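Hostden Vacuum Flask, 1 litre

Code 3212
Colours: stone grey, eucalypt, charcoal
Availability: in stock at the shop, online orders packed each afternoon

We started stocking the Hostden because Gaurav Joshi kept bringing his own to work and the rest of us kept asking for a cup out of it. It's a plain sort of flask, tall and easy to hold, and it keeps tea properly hot from breakfast through to a late lunch. If you spend your mornings on a cold sideline or a boat ramp, you'll know how good that is!

The body is double-walled stainless steel with a powder coat on the outside. The coat has a slight grip to it even when your hands are wet, and it hides scuffs far better than the old polished model did. Inside is bare steel, no lining, so there's nothing to chip or peel. The mouth is wide enough for ordinary ice cubes and for a bottle brush, and yes, you can get soup in there without wearing half of it.

Hot drinks: up to 20 hours, if you preheat it and fill it right up
Cold drinks: longer again, and ice survives a full summer day in the shade
Capacity: 1 litre
Lid: screw-in stopper with pour channel, cup lid over the top
Care: body by hand, cup lid in the top rack of the dishwasher

A word on preheating, as it's the thing that makes the biggest difference. Fill the flask with boiling water, put the stopper in and leave it while you make the sandwiches. Tip that out, then pour in your tea or coffee straight off the boil. For cold drinks do the same thing with iced water. Leave a finger's width at the top so the stopper can seat without pushing liquid up into the thread.
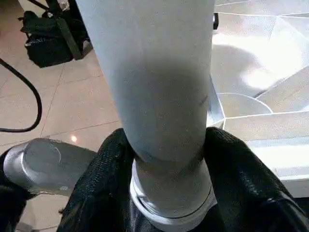
The stopper is my favourite part. A half turn opens the pour channel and you don't have to take it out at all, so the heat stays where it belongs. Pull it right out when you're cleaning, though, and lift the silicone seal off with a fingernail every couple of weeks. Milk gets in behind it. A teaspoon of bicarb in warm water, left overnight, will clear the smell of old coffee, and it's brilliant on tea stains too.

Please don't put it in the freezer or the microwave, and don't use bleach on the steel. Fizzy drinks are a bad idea as well (the pressure builds up behind the stopper and you'll be wiping down the ceiling of the car).

Spare parts

Silicone seal, pack of two: code 106
Stopper with seal: code 2168
Cup lid: ask at the counter and tell us your colour

All of these fit the current 1 litre and the smaller flask. They don't fit the older Hostden with the push-button top. If you're not sure which one you've got, look underneath, where the current ones have the size stamped into the steel.

What customers have told us

"Took it up to the lake in December and had hot chocolate at the end of the walk, still steaming. The kids were very impressed. So was I." Ngozi Balogun

"Good flask. Heavier than my last one but it doesn't leak in my bag. I'd like a handle." Kálmán Vida

"Dropped mine off the tailgate onto gravel. There's a dent near the bottom and it works just the same." Karabo Botha

On Kálmán's point, we do carry a webbing sling that fits it nicely, with an adjustable shoulder strap. It comes in black only and you'll find it with the bags and straps.

Pickup and returns

Order before noon and it will be ready at the counter the same afternoon. Unused flasks can come back within a month with the receipt. We can't take back a used stopper or cup lid for hygiene reasons, but if a seal is faulty bring it in and Pravesh Pillay at the parts desk will swap it for you on the spot.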